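About Drasholm

Drasholm writes software for robot arms. We don't make the arms, we don't sell the arms, and if yours is making a noise like a coffee grinder we will listen with sympathy and give you the manufacturer's number. What we do is the part in between: the code that takes in what a robot's cameras report, decides what it probably means, and turns that into a motion you'd be willing to stand near.

We are 17 people on the upper floor of an old thread mill in Nandodstead, a town best known for having once had a thread mill. The company began as two people and a control library that one of them had written out of irritation. The irritation is still in there. Some of the error messages have been softened since.

What we make

Lakatos is our planner. Give it two arms and one job, and it works out who holds, who waits, and how both of them get home without meeting in the middle. It checks every path against the joint limits and against the other arm's path, and when something changes it plans again instead of pressing on with a brave face. Early versions were so careful about collisions that both arms would stop and wait for each other, like people at a doorway. We fixed that one January by letting one of them be rude.

Fekska is our perception and tooling side. It lines up the wrist cameras with the joint readings, records everything on one clock, and lets you scrub back through a run to find the moment when the software became sure of something it shouldn't have. Customers usually buy Lakatos and then end up spending their days in Fekska. We've made our peace with this.

A fair amount of our perception work goes into views with very little in them. Close to a surface, a wrist camera may get plain cloth and its own fingertips, and the software still has to have an opinion about where it is.
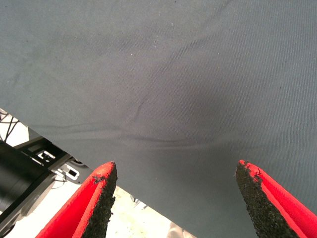
One customer wrote to us that they had spent a month blaming their planner before Fekska showed them the pose estimate had been drifting the whole time, and could we please make the confidence number bigger on the screen. We made it bigger. It's also orange now, which was our idea.

That request is a good picture of how the product grows. Very little of it came from a roadmap. The replay tool exists because we got tired of arguing from memory. The dry-run mode exists because of a dent in a cabinet, and the cabinet is still with us.

How we work

We test on real arms, every day, on jobs small enough to be annoying. Simulation is fine and we use plenty of it, but gears in simulation are very well-behaved, and a peg there is always exactly where you left it. Our house benchmark is gear placement with two arms. A release has to get through 100 runs of it before it goes to anyone, and a run where somebody nudged a part to help doesn't count, however small the nudge was.
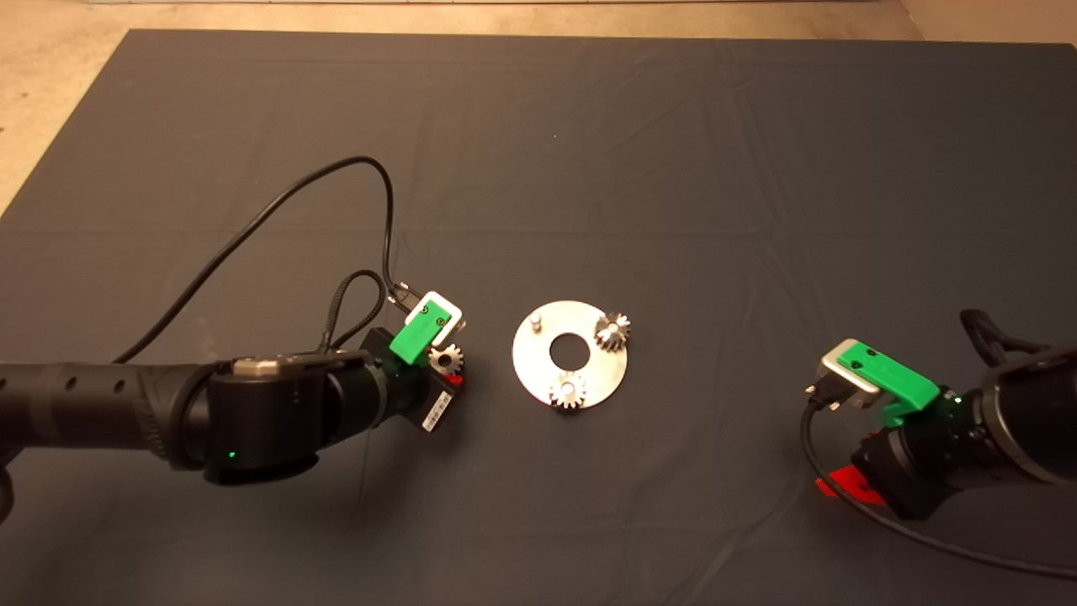
Each of those runs is logged, including the embarrassing ones, and the failures go into a shared folder that new hires read in their first week. It tells them more than the handbook does. The handbook is mostly about parking.

We ship when the benchmark passes, so our release dates are best read as weather forecasts. Support is handled by the people who wrote the code, between 9 a.m. and whenever the last log has been read. We look after more than 30 installations this way and plan to keep it like that for as long as the phone allows.

Working with us

If you have two arms that won't cooperate, or one arm with strong views, write to us and send a log. A short one is fine. Tell us which controller you're on, what you expected to happen, and what happened. Visitors are welcome at the mill; use the side door, as the front one is stuck, and mind the stairs.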